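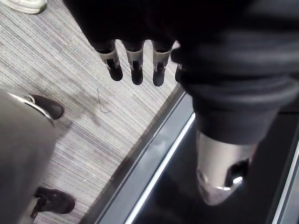

Page 2 of 2

Snack Corner Meeting, continued from page 1
Oakley building, ground floor. Minutes by me again (Marcus Ambrose), so please forgive the spelling.

Item 4. The shelves

We got going again at 2:12 after the coffee refill. Aigars wanted to start with the shelves and I was happy to let him, as he's the one who keeps setting them straight on his way past! His complaint is that the chip cans won't stay on their feet. He stands them up, he comes back after lunch, and there they are lying on their sides again. I said I'd be surprised if people were knocking them over on purpose. Aigars said he didn't care about the purpose, he just wanted to read the labels.

We talked for quite a while about whether the cans should lie down for good (all lids facing the same way, like bottles in a rack) or stand up like they do in a store. Aigars is firmly for standing. I'm a little bit for lying down, mainly out of laziness, and I'd like that recorded. The person from Jodport on the phone had no view and then had to drop off.

What we settled on: cans stand up, one flavor to a row, tall ones in back. Bags and softer packages go on the top shelf where they can't get squashed. Anybody who takes a can moves the next one forward. Aigars will print shelf labels in big type, and I've asked him to please not laminate them this time, we never got the old ones off the Omley cupboard.
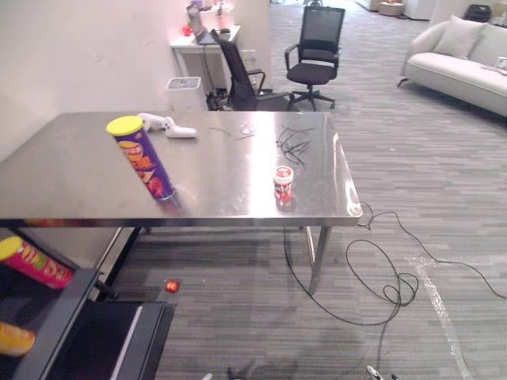

Item 4 and 5: the steel table, with the shelf unit at lower left.

Item 5. The steel table

I love that table. I said so in the meeting and I'm saying so again here. It wipes down in one go and it makes the whole corner look brighter. But it has turned into the place where everything lands. There's a purple chip can on it that belongs on the shelf, there are bits of thin black wire along the back, and there's the long black cable that goes down to the carpet and sits there in loops by the table leg. I don't want anyone catching a foot in that.

Aigars offered to coil the cable and tie it up along the leg. Agreed, and thank you. The loose wire on top goes into the drawer marked "bits" and if it's still in there by December we throw it out. I did ask whose wire it was. Silence on all sides, including from me, and I have a feeling some of it may be mine.

We also had a short side discussion about food on the floor. There was a little red round thing under the table, out on the carpet, and neither of us could say from where we were sitting if it was a tomato or a ball. General rule from now on: if you see something on the floor, pick it up, whatever it is.

Item 6. Budget and ordering

The Endness order came to 852 for the last stretch, against 2,000 for the year, so we're fine and I stopped worrying (Aigars hadn't started). He'd like to try more flavors. I'd like to hold off until the shelves have been sorted, or we'll just be buying more cans to fall over. We went back and forth and ended up with this: same order as before, plus one new flavor, Aigars to choose, and he promises it won't be the vinegar one.

Omley asked by email if they could have our spare shelf level. It's true that the bottom level is empty, but I'd much sooner fill it with drinks than give it away and have to ask for it back. Aigars agreed. I'll write to them and be nice about it.
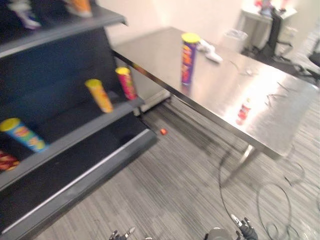

Shelf unit at an angle, bottom level free.

Item 7. Anything else

Aigars asked if the shelf unit could be turned a little so it's easier to get past to the table. I think so, though we'd have to take everything off first, which is a good excuse to wipe the shelves. The pale front edges show every fingerprint, and I spent part of the meeting staring at them.

I asked for a small trash can by the table. Aigars has one in his office that he says he never uses. He'll bring it down.

Who's doing what
Aigars: shelf labels (not laminated!), cable, new flavor, trash can.
Marcus: reply to Omley, repeat order with Endness, wire into the drawer, purple can back on the shelf.
Both of us: empty the shelves, wipe them, turn the unit.

Next meeting will be at Oakley again, same time, once the new order is in. If Jodport want to join in person they should tell me first so I can find another chair.

Corrections to these minutes to me please, or catch me at the coffee machine.

M.A.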